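The return of the boxed pudding

Every few years somebody decides that we are all going back to packet desserts, and this year it is the turn of the people at Prustel, a small firm in Inthorpe that sells powdered puddings by post. Their leaflet talks about comfort, memory and "the honest joy of the whisk". I have read it twice and I am still not sure what an honest whisk would be.

The claim is simple enough. Families are tired and takeaways cost too much, so a box in the cupboard will save the evening. Prustel says it has 1,839 regular customers, which may well be true, though it would not say how many order a second time. When I asked, I was sent another leaflet.

Mihret Tefera has run the cookery class at the Wusdale community hall for eight years and was talked into trying the stuff with her Tuesday group. She was not won over. "It tastes of the box," she told me. "They liked stirring it. I don't think they liked eating it." She makes her own chocolate pudding with cornflour, cocoa, milk and sugar, and she would like to know which of those four things people are supposed to be too tired to find.

It is a fair question. The box does very little of the work. You still need the milk, the pan and the washing up, and you still have to stand there while it thickens. What you are paying for is somebody else's measuring.

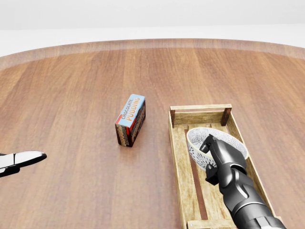
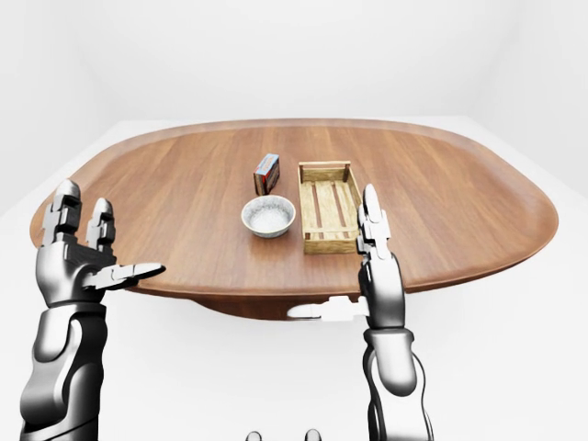
Hartmut Baumgart, who used to buy dry goods for the Lytvynenko shops, takes a kinder view, but then he sold a lot of pudding. He remembers one November when the shelves were cleared in a weekend after a cold snap, and he puts it down to habit. People bought the flavour their mother bought. They rarely looked at the price, and when the recipe was changed to use less cocoa, he says, hardly anyone wrote in.

I find that more worrying than he does. If we can't taste the difference when the cocoa goes down, then all this talk of memory is a bit thin. We may be fond of the packet and the kitchen we first saw it in, and have no strong feelings about what was inside.

So I did a test at home, not a very scientific one. I made Prustel's chocolate on the Monday and Tefera's the night after, and gave both to my neighbours without saying which was which. Opinion was split. The packet one was smoother, I'll admit that. Hers tasted of chocolate. My own son asked for custard.

Prustel is now promising a subscription, 52 boxes a year, one for each week. I can't think of any pudding I want that often, and I say that as someone who has finished a trifle at breakfast. The firm tells me the waiting list is already open. It wouldn't tell me how long it was.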